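Sillden Bus Rider Communications Project
Progress report to the Lidier Fund, second period
Prepared by Rosaura Valderrama

Work done

The rider alert service opened in June and has 950 subscribers. Drivers on the Hajdu route now call in delays by radio, and the dispatcher posts them. Before this, delays went up only when the front office was staffed, so evening riders got nothing after 5 p.m.

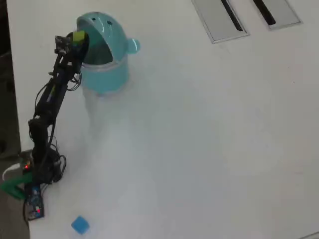 Printed timetables went to 121 stops. Another 39 stops have no case to hold one, and Kheri Muriithi is pricing posts for them. The first quote was higher than we budgeted.

Zawadi Mugo answers rider letters and calls under her own name. Most complaints are still about missed transfers at Clornico Square. The operator has agreed to hold the last bus for four minutes on a trial basis. 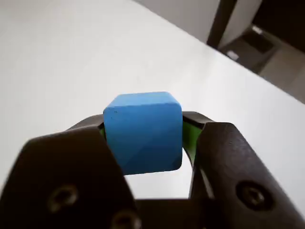 Page last changed: Monday, 4:15 p.m.

Spending

We printed 3,000 route maps and paid for them from the materials line. The translation line is unspent. Manouchehr Zamani has the text and expects to return it next month. We ask to carry that money into the next period. 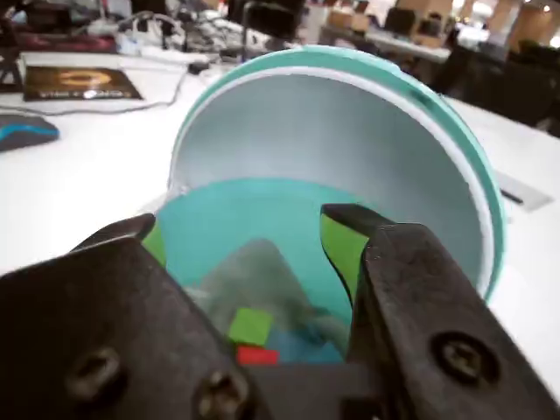
Next period

Tumaini Gachanja will ride each route with a supervisor and check posted times against arrivals. The stop announcements still need to be recorded again, as two street names are wrong. A date for the second riders' meeting is not set.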